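Kuvasa cell

The Kuvasa cell is a single-arm robot station used for handling soft goods, chiefly fabric bags with zippers. It is maintained under the Drulex service plan, which sets a visual check before each run and a full gripper inspection after every 30 hours of operation.

Maintenance

The gripper has two dark fingers, with a camera on a white mount above them. Finger alignment is set first, with the arm parked and the power off. The camera cable is left in a wide loop so that the wrist can turn without pulling on the connector. Wires near the gripper are checked for rubbed insulation – a common fault on cells of this type. For zipper work, the fingers are brought close to the tape at low speed and the grip force is raised in small steps.
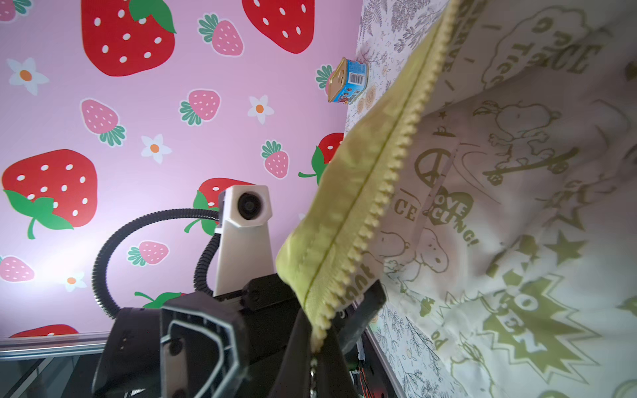 Yareli Zepeda has objected to the fixed interval, writing that finger wear depends on the zipper far more than on the hours, and that chunky teeth call for a check after each batch. The Punatov manual keeps the hourly figure but allows shorter intervals.

Repair

Worn fingers are replaced as a pair under part number 2705. The camera mount is then refitted and the camera calibrated again. A cell that fails calibration 2 times in a row is taken out of service until the mount has been replaced.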